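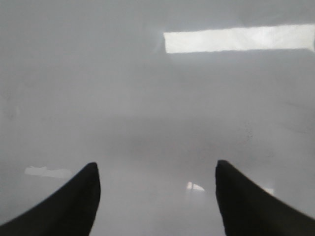

LONDPORT, Thursday, February 9, 2023

Figure 2. Gripper fingers, open.

Home | Papers | Notes | People | Contact

4. What the sponsors told me

Žofie Rusnák

212 shares | 7 comments

I'll start with the thing I got wrong, and it shaped the rest of this section. When I set out to study the Cropper, the overnight charity walk that goes out from Londport every March to raise money for the otter sanctuary at Osgate, I assumed people gave because of the otters. My whole first survey was built on that. It asked about wildlife, rivers, whether you'd ever visited the sanctuary, whether you'd be sad if it closed (of course you would, what kind of question is that?). I sent it out, read the first batch of replies and wanted to crawl under my desk.

What people wrote about, over and over, was the walker. My cousin's doing it. My old boss is doing it and he hates hills. A good many couldn't say what the money was for, and a few thought it was a hospice. So I threw out most of the questions and started again with a shorter form that simply asked "Why this person, and why this amount?"

The donation records come from Lisix, the sign-up site the walk uses, with names taken off before I saw them. There are 3,162 gifts in the set. I also got 555 completed forms back from sponsors, far more than I'd hoped for, and I read every one of them myself over a pretty long winter. I didn't use software to sort the comments. I tried it on a small batch and it kept filing jokes under complaints.

The clearest pattern is in the timing. Gifts come in two bursts, one when the page goes up and another in the last few days before the walk, with a long flat stretch between them that walkers told me they find really discouraging. One of them said she checked her page every morning at breakfast and it put her off her toast. That quiet stretch can last up to seven weeks. Walkers who posted training updates during it did get some gifts, but mostly from people who had already given once, so I'm wary of telling anybody that updates bring in new sponsors. They seem to bring back the old ones, and that may be just as useful to the sanctuary.

Amounts were more fun! Sponsors look at the gift on top of the list and copy it. They told me so quite cheerfully. If an aunt opens with something generous, the next few people feel they have to keep up, and if the first gift is small, everybody relaxes. I can't prove the first gift causes what follows (generous aunts probably have generous friends), and Lisix lets walkers hide amounts, so the pages I could compare aren't a fair sample of all of them. I come back to that in Section 6.

Then there are the dares. Some walkers promise to do something silly if they hit their target, such as walking the last stretch backward or carrying a tuba. I expected dares to raise more and they do look like they help, but the sponsors I spoke to afterward were split. The ones who knew the walker well loved them. Colleagues and neighbors were lukewarm, and one man wrote that he'd have paid extra for no tuba.

The otters do show up in the end, mostly in the forms from people who gave again the following year. They'd had the thank-you card from the sanctuary, they'd stuck it on the fridge, and by the time the next Cropper came along they knew what it was for. Section 5 looks at those repeat sponsors.

Related
Who drops out of a night walk, and when
Thank-you cards and second gifts
Hidden amounts on sponsor pages
Small sanctuaries and the March rush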